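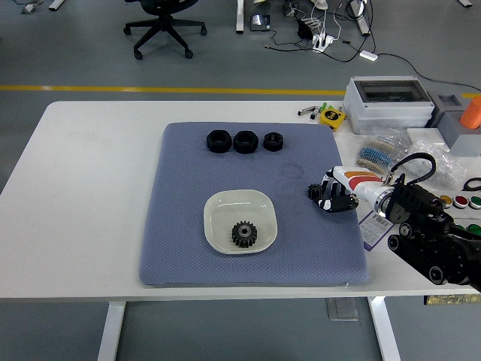

Small parts sorting

Small parts sorting is the practice of separating nuts, gears, washers, screws and similar hardware by type or size and putting each kind in a place of its own. It is carried out in factories, repair shops, classrooms and, with less rigor, kitchen drawers. The work needs little strength and hardly any equipment, and is commonly put off for years.

Surface

Most sorting is done on a table covered with a mat. A padded mat deadens the bounce of a dropped part, keeps round pieces from rolling and spares the tabletop. Soft mats take impressions from whatever is left standing on them, so an older one may carry a fairly complete record of its owner's coffee habits. Pale or mid-toned colors are preferred for black hardware. Black mats remain popular with people who enjoy searching by touch.

Containers

Purpose-made trays are sold in great variety, including the Skitau stacking tray, which has 12 compartments and is usually bought by people with 13 kinds of screw. Household bowls are at least as common. A square bowl wastes less table than a round one and fits better against its neighbors. A glazed or glossy inside wipes clean easily, though flat parts tend to lie tight against the bottom and have to be chased up the side with a fingernail. Once a bowl has held oily hardware it is generally considered to have left the kitchen, a view not always shared by everyone in the house.

Gears and nuts

Spur gears have straight teeth cut parallel to the axle and lie flat when set down on a face. They are matched by tooth count and tooth size as well as diameter. Two gears that look alike may differ by a single tooth, and a gear with 34 teeth will not pass for one with 35 for very long once installed. Nuts and rings are sorted by the size of the hole, with the outside width a poor second guide. Laying them in a row from large to small makes an odd one easy to spot.

Methods

The Aasen method, taught in some repair courses, calls for one kind of part to be cleared from the table before the next is touched. The Komska method starts with the largest parts and leaves the smallest for last, by which time the sorter has often remembered another appointment. Mixed lots of over 2,000 pieces are normally split into batches first.

Parts that match nothing are kept in a separate jar. No upper limit on the size of this jar has been established.

See also: Hardware storage; Pegboard; Junk drawer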